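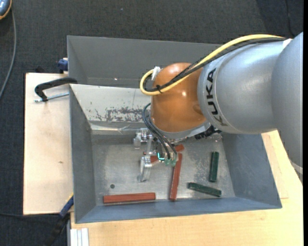 Extended Warranties: Frequently Asked Questions

Answers from the Whitcombe Consumer Desk. Last looked over in October.

Do I need an extended warranty on a new appliance?

Probably not. The store makes good money on these plans, and that money comes from people who never file a claim. If a broken dishwasher would annoy you but not sink you, put the cash in a savings account and wait.

The salesperson said the plan covers everything. Does it?

Ask to see the contract before you pay. "Everything" tends to shrink once you reach the exclusions page. Look for the words cosmetic, consumable, misuse and pre-existing. Door seals, filters, knobs, hoses and batteries are often left out, and those are the parts most likely to give up.

What is a service fee?

A charge you pay each time somebody comes out, on top of what you already paid for the plan. Some contracts charge it even if the technician looks at the thing and leaves. Raelene Sutcliffe, a reader, wrote to us after paying it twice for the same dryer drum.

Doesn't the manufacturer's warranty already cover the first year?

Usually, yes. So a "5 year plan" that starts on the day of purchase may overlap with coverage you already have. Check the start date. We read one sample contract from Vilel that put it in a footnote on the last page.

My credit card says it adds warranty coverage. Is that real?

Sometimes. Card issuers have been trimming this benefit, so read the current guide and not the one that came with your card. You will need the receipt, and you generally have to have charged the full price to that card.

The plan says it will "repair or replace at our discretion." Whose discretion?

Theirs. That can mean a refurbished unit, or a check for what they think the old one was worth. Naveed Zaidi paid $2,768 for a refrigerator and was offered $1,792 when the compressor failed. He argued and got a little more, but it took most of a summer.

Can I cancel?

Most plans have a window for a full refund, then a prorated one after that. Do it in writing and keep a copy. If you are told that only the store can cancel, and the store tells you to call the plan company, send the same letter to both.

I got a letter saying my coverage is about to expire. I never had any.

Throw it out. Don't call the number to "be taken off the list" either.

Are there any plans you would buy?

Maybe for a laptop that travels every day, if accidental damage is spelled out and the price is low. Declan Partington on our desk disagrees and wouldn't buy even that one.

Who pays for this page?

Subscribers. We don't take referral fees from plan sellers.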